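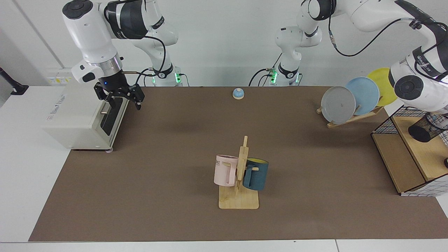 Cupboards are overrated for mugs. A wooden mug tree takes up very little counter, and the two you use daily stay in reach.
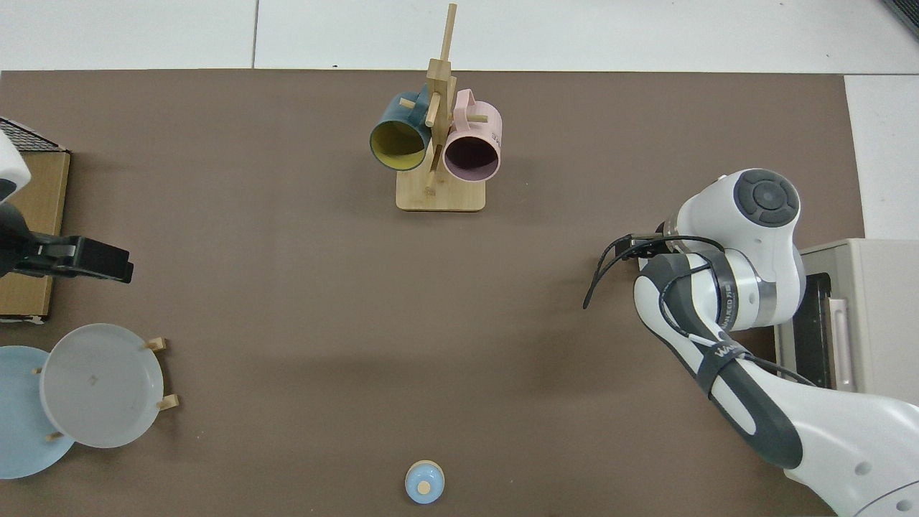 Photo: Cladum

I would hang mugs mouth down, as with the teal and pink ones – less dust gets in.
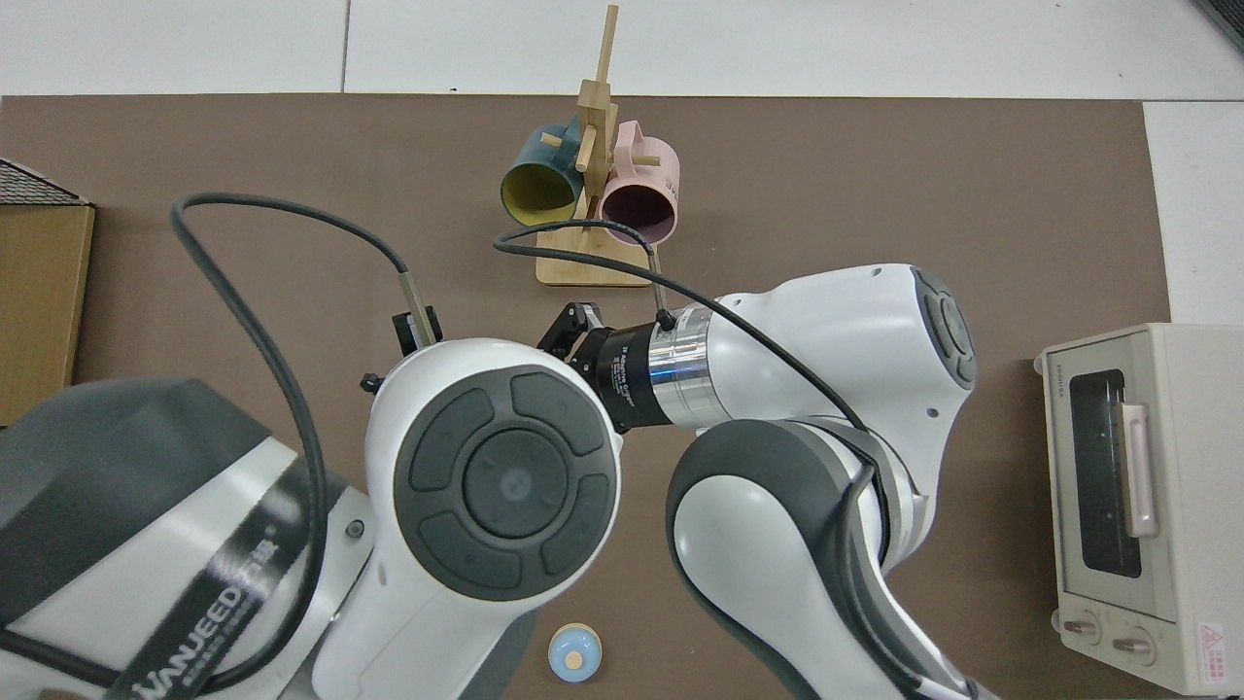 Derkach

Plates deserve the same. My kitchen in Ustberg had 32 of them stacked behind a door, and we used 3.
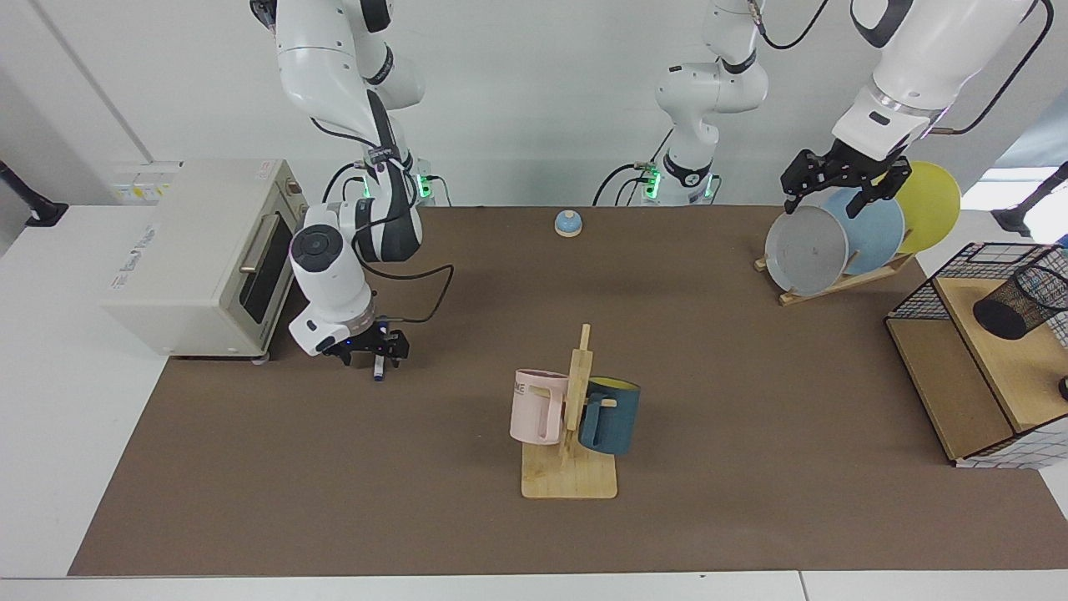
Kellar, columnist

A slanted wooden rack keeps a gray plate where a hand can get at its rim. I gave the rest away in April.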